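Workshop notebook, February, backdrop and table

Started a little after 9. Senan Carroll and I went over the black cloth first. It had been folded in a crate since Narklow and the creases show. Ran the steamer over it once and gave up – the deep ones across the middle would need an iron, and the iron is still at Prerkport. Left it hanging in its folds. From a few steps away it reads as cloth and I can live with that.

Clips: the small ones hold along the top if they go on close together. With wide spacing the cloth sags between them and drags the letters with it. Teresa Baran had a box of 94, we used some 23. The rest are back in the drawer under the window. If you take any, put them back in the same box, please, they get mixed up with the Wysocka ones and those are too weak for this cloth.

Letters: foam, two rows, small ones on top and the big capitals underneath. Pinned from the front, pins pushed in at a slant. Straight pins work loose when somebody brushes past. The M went up first as the reference and the others were set from it. I measured 14 cm between the rows on paper, then ended up placing by eye. The gap between M and I came out wider than the one in my sketch. Ryszard Stępień wants it closed up. I would leave it until the cloth gets ironed, as everything has to come off then anyway.

Table: pale wood top, wiped down with a damp rag, no polish. Keep small parts away from the cable holes. Lost a pin down one before lunch and had to crawl for it. Height is 77 cm, same as the Cerkska bench, so the two can go end to end.

Bag: the black one with the tan handles. It takes up more table opened flat than I had allowed for – leave room for the handles too, they flop outward.

To do: iron, more pins, ask Radosław Pietrzak whether the paper templates for the letters were kept. 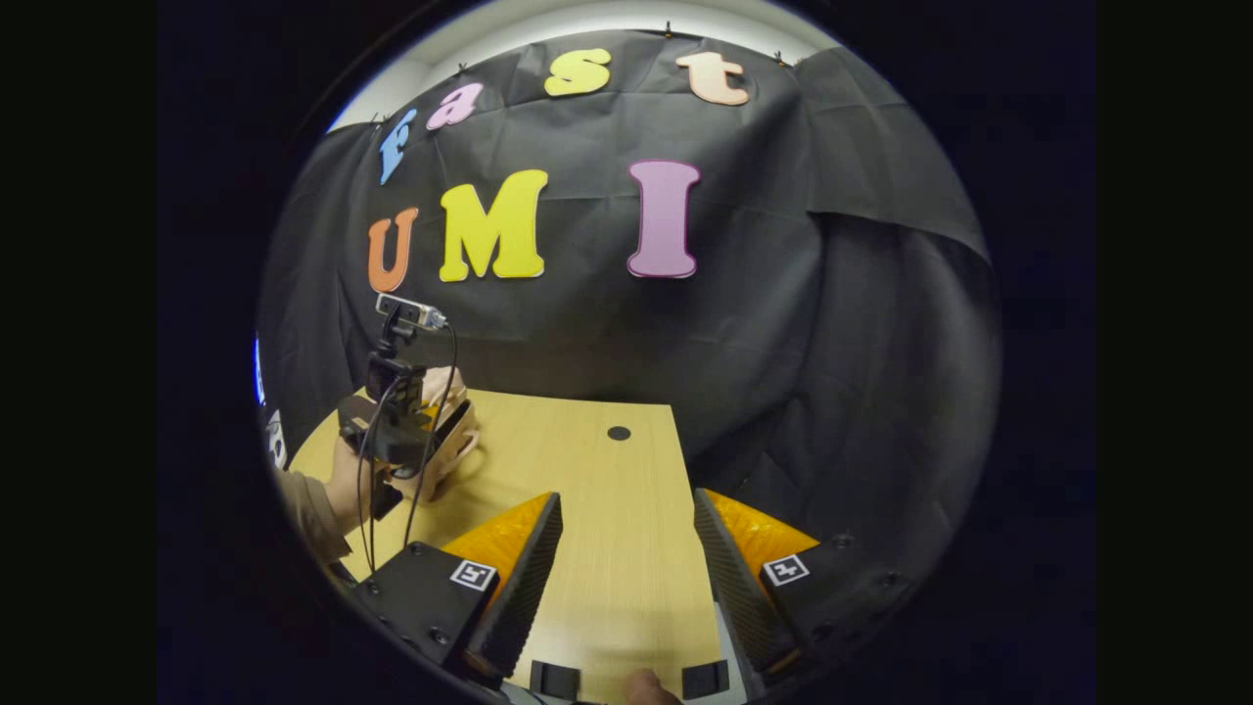
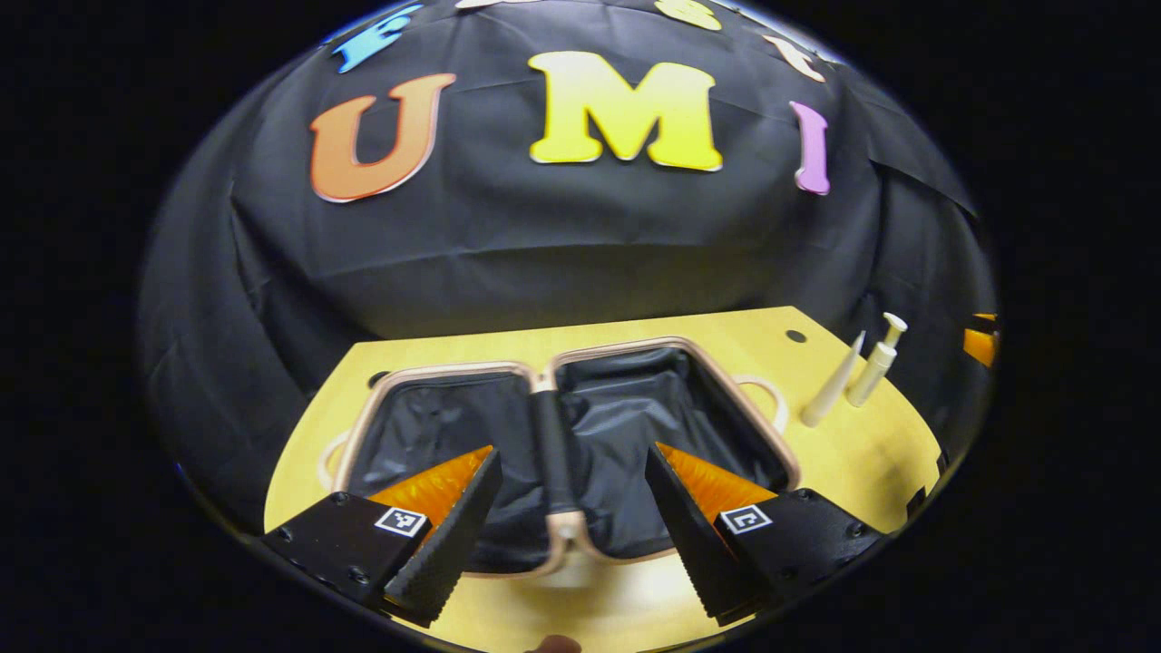
Black cloth with the foam letters up, table in front.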